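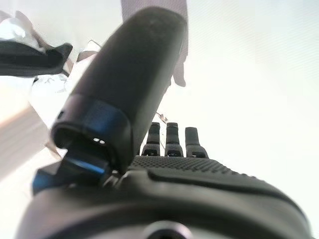
Fig. 1. Black robotic hand, blue band at the thumb.

Section 2. Setting up your Grumstead review desk

For new reviewers, true crime and history lists. Do this before your first book arrives. Have your login and your reviewer code handy.

1. Sign in. Open Settings, then Desk. Paste in the reviewer code, no spaces.
2. Pick your shelves. Two at most to start. More can be added later under Shelves > Request.
3. Set the word limit. Short notices 500, full reviews 700. The counter includes the headline and the byline, so leave room.
4. Turn on Source Notes. Off by default. Needed for anything that quotes court records, letters or old newspapers.
5. Save. Wait for the green check before you close the tab.

NOTE: Advance copies are uncorrected. Quotes get checked againt the finished book, page numbers too. Put "ARC" in the Edition box or the review bounces.

CAUTION: Changing shelves wipes unsaved drafts. All of them. Save first.

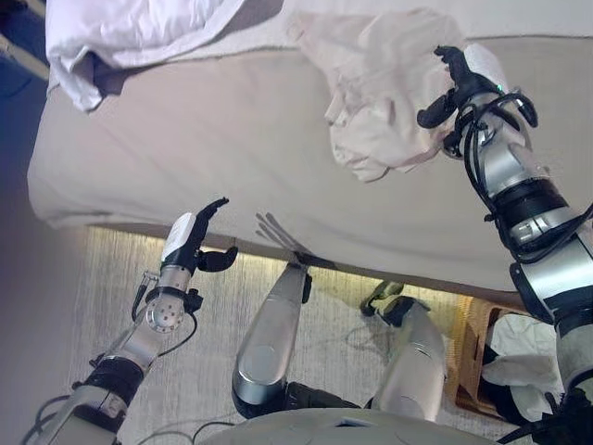 Liya Hadgu: mine wiped even after saving, I had the draft open in a second tab. Close the other tab, then switch.

Right, add that to the caution. One tab only.

Importing old reviews

6. Export from Koivisto as plain text. Other formats drop the italics and sometimes whole block quotes.
7. Desk > Import > Choose file. Up to 10 reviews at a time. Bigger batches stall.
8. Check the titles. Subtitles go missing a lot, esp. anything after a colon. Retype by hand.
9. Tick Previously Published where it applies and give the outlet. Don't leave blank.

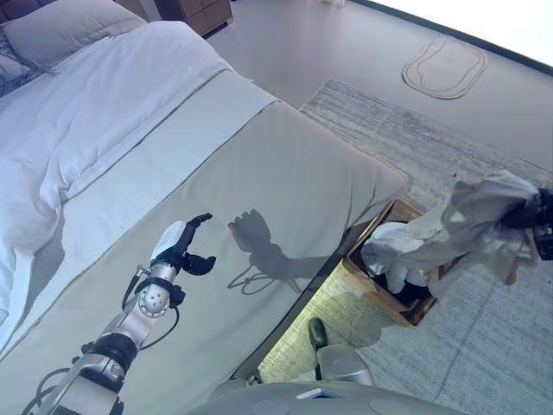 10. Match each review to its book record. No record? Use Add Title and fill in author, publisher, year. Leave the cover blank, the catalog pulls it in overnight.

NOTE: Translated books need both names, author and translator. Translator goes in the seperate field, not after a slash.

Spoiler flags

Per paragraph, from the left margin. Flag verdicts, confessions, late twists. Don't flag anything already on the jacket.

Stuck on import: Nahom Sisay. Shelf requests: Benvinda Carrilho. Filing and deadlines are in Section 3.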